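FOR IMMEDIATE RELEASE

Mar 31, 2019

Trimbridge Robotics Club Opens Its Doors for the Tutitetti Laundry Challenge

TRIMBRIDGE - Hi from the club room! I'm the student who got handed the press release this year, so please forgive me if it sounds more like a letter. We have a public demo coming up, we're very excited, and we'd love to see you (and your local paper, and your little brother) there.

Our club has 18 members this season, and all of us have spent the winter on one project. It's called Tutitetti, a name that came out of a very long meeting with a lot of pizza, and the goal is simple to say: get two robot arms to sort and hang up a small load of laundry on a tabletop. Shirts, towels, rags, whatever comes out of the tray. Anybody can do this half asleep. Teaching a pair of arms to do it has eaten every free afternoon we had since February!

The hard part is cloth. A block stays the shape of a block, but a piece of fabric looks different every time you put it down, and when two pieces are tangled together the arms have to decide which bit belongs to what. We started with one item at a time on a bare table and felt pretty clever. Then our coach told us to make it look like somebody's actual home, and we all went quiet for a minute. 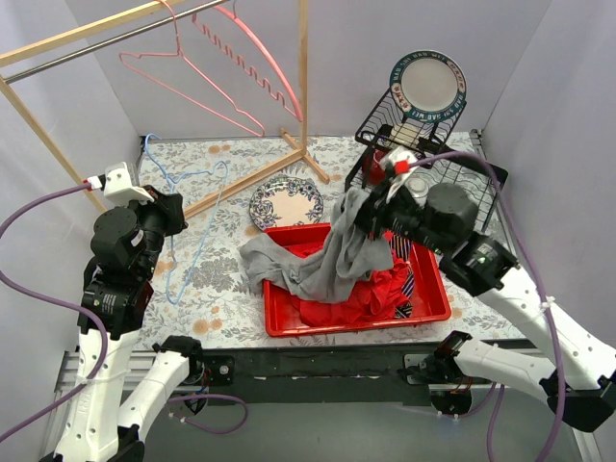
We've now logged 1616 practice tries with the arms, and every one of them went into the club notebook, including the bad ones. My own favorite job is writing the labels - "slipped," "grabbed two," "good pick" - and I've gotten fast at it. The younger members run the practice sessions in pairs, one at the controls and one with the notebook, and they swap halfway through so no one gets stuck with the writing (except me, I like it).

At the demo you'll see the arms do their full routine, and after that visitors can take a turn driving them. It's harder than you'd think! My first try at picking up a sock took so long that my partner finished her sandwich. We'll also have a table where you can look through the notebook and ask us anything about the code or the wiring.

Big thanks to the Wong Family Fund, which gave us $360 toward parts, and to Bunditz Hardware on Main Street for letting us raid the fastener aisle at cost. We went through a lot of cable ties.

The open house is at the Trimbridge Community School, in the workshop behind the gym, and it starts at 2 p.m. Admission is free. Parking is in the back lot, and the side door will be propped open. Kids are welcome, and if yours wants to join the club next season we'll have sign-up sheets by the door.

Reporters who'd like to come early and watch us set up can call the school office and ask for the robotics club. Somebody will run and get one of us.

###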